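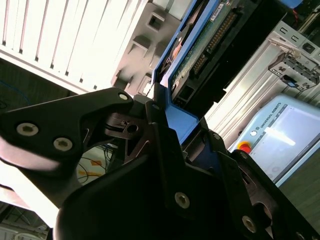 Kanako Matsuda wanted to know before anything else whether the Skosto kit would save us any programming, and after 2 months with it the answer is partly.

Skosto is a add-on package for robot arms sold by Niken. It comes with gripper fingers, a wrist camera and a set of ready-made routines for handling drive caddies. Our group (Mayu Tanabe, Ansel Wojcik, Jolán Kocsis) tested it on the Universal Robots arm in the lab.

Setup

Bolting on the fingers took 30 minutes. The camera calibration took most of an afternoon – the manual leaves out the step where the tool offset is saved, and we had to repeat it.

Test

We ran 24 pick attempts with a blue caddy, drive included, changing the start angle each time. Misses came mostly at steep wrist angles. Lowering the approach speed helped. Changing the grip force did not.

Cost

The kit is priced at some 2000 dollars. Spare fingers are sold only in pairs.

Open points

The routines assume one caddy size. Ansel is writing a second profile – it loads, but the release height is still wrong. Jolán will repeat the steep-angle picks with it in January.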